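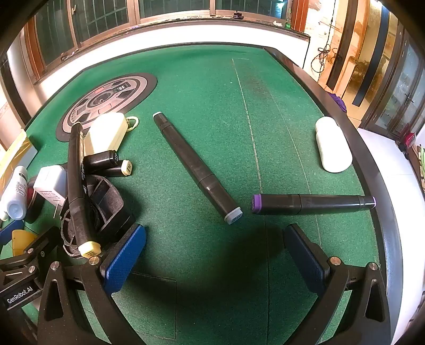 Re: wrist camera resolution for hand-held grippers

Hi all,

Someone on the Betix list asked:

> Has anyone compared the 400 and 720 line settings on the
> Fiso wrist camera? We log at 720 and the files are enormous.
> Also, do you find the wide lens a nuisance for long thin
> objects? Ours come out like bananas near the edges.

Yes to both, and I've had a lovely time with it! We did 144 grasps on Sunday with fat markers on green cloth, half at each setting, same Donmont controller throughout. For finding the barrel and lining up the jaws I couldn't tell the two apart. Where 720 wins is the small printing on the end caps (if you want the policy to tell one marker from another by more than cap colour, keep it).

The bending is real, but I've stopped correcting it before training. The middle is straight enough and that's where the pads close. Black barrels in the shadow of the jaws bother me far more. I ended up raising exposure by 4 steps and the dark ones are much easier to pick out now, though the white bottles suffer a bit.

Pads: the textured blue ones are still my favourites for round barrels. The smooth Hayes set let them roll if I closed off-centre. I'd love to hear from anyone who has tried softer ones.

Happy to share the settings file, just shout.

Betix gripper list | Contact the list owner | Back to top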